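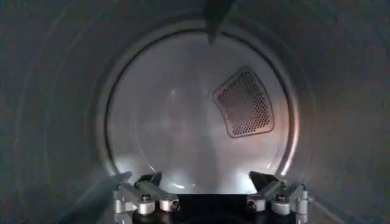
Inside the drum, looking towards the back

Re: [homelaundry] Towels coming out stiff as boards
Mar 19, 2022

> Hello all, we moved to a very hard water area in July and my towels have
> gone like cardboard ever since. I've tried more softener and it's made
> no odds. Is it the water, the powder or me? I was about to buy a whole
> new set from Tovia but I don't want to ruin those as well.

Don't buy new ones yet! I had just the same when we came here, and I'm fairly sure it's the softener as much as the water. It coats the loops, so the towel feels slippery for a week and then it stops soaking anything up, and you add more, and round you go. I stopped using it altogether and I haven't missed it (well, I miss the smell a bit).

What I'd do is wash the whole lot twice with no softener at all. First go, hot as the label allows, with your normal powder and a scoop of soda crystals. Second go, just hot water and nothing in the drawer. If you see suds on that second wash then there's still old powder in them and you could do it again. Mine took 2 extra rounds, but they were in a right state.

After that, use a bit more powder than you think, because hard water eats it. The box of Tasura I buy has a hard water line on the scoop, which I ignored for years. Oh, and don't cram the machine. I used to do 7 bath towels in one go and wonder why they never rinsed.

Drying matters too. I peg mine out when I can, but line-dried towels do go crunchy if there's no wind, so I give them a really hard shake before they go up and again when they come in. Ten minutes in the dryer on low at the end makes a big difference if you've got one – I don't bother with dryer sheets, it's the same coating all over again. Clean the fluff filter every time, too.

As for a water softener, we had a quote from Stidonex for 297 pounds, fitting extra, and decided against it for now. If anyone here has one I'd love to know whether it's worth it, and what you spend on salt.

My oldest towels are a Marchetti set that must be older than the dog and they're still going. Fold them in thirds, they fit the airing cupboard better.

Let us know how you get on!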